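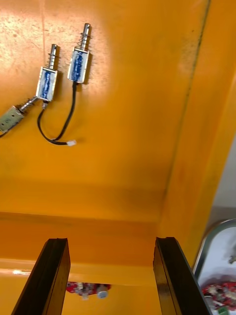
Small solenoids, two of them with a blue-wrapped coil, on an orange-yellow surface.

FOR IMMEDIATE RELEASE

Claltlow Opens Winter Hand-Sewing Exchange for Quilters in Loslow

LOSLOW, 11 October 2026 – Claltlow, the fabric and thread shop in Loslow, announces today the start of its winter block exchange. The exchange is open to all quilters who sew by hand, also to those who have never finished a full quilt.

Each participant sews 16 blocks in the same pattern and brings them to the shop before the last day of November. In the first week of December the blocks are mixed and given back, so that every participant goes home with blocks from other people's fabric. The pattern for this year is called Ondidley. It is a simple star with 4 points and a plain center, and it is drawn so that scraps from shirts and old bed sheets can be used well.

The last exchange brought 116 finished blocks to the shop. Many of them were in green and brown, and for this reason Claltlow asks participants this time to choose at least 2 light fabrics.

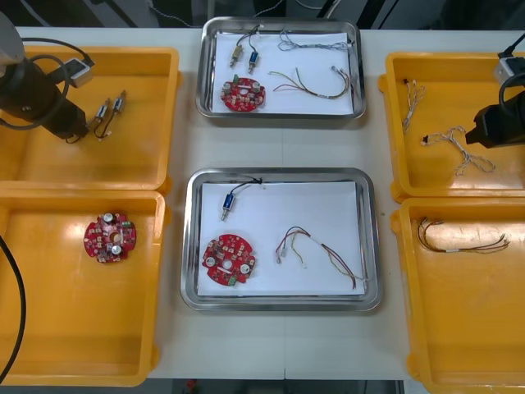

Must the blocks be sewn only by hand?
The piecing must be done by hand, but the fabric may be cut with any tool and pressed with a normal iron.

The paper templates were prepared together with Gatti, a small pattern printer, and they include the seam allowance. They can be picked up at the cutting counter without payment. Participants who live far from Loslow can ask for a set by mail and pay only the postage.

Cotton is preferred. Please wash the fabric before sewing, especially dark red and dark blue, and do not use fabric softener. Every set of blocks should be put in a paper envelope with the name of the maker on the outside.

Registration is open now at the Claltlow counter during shop hours.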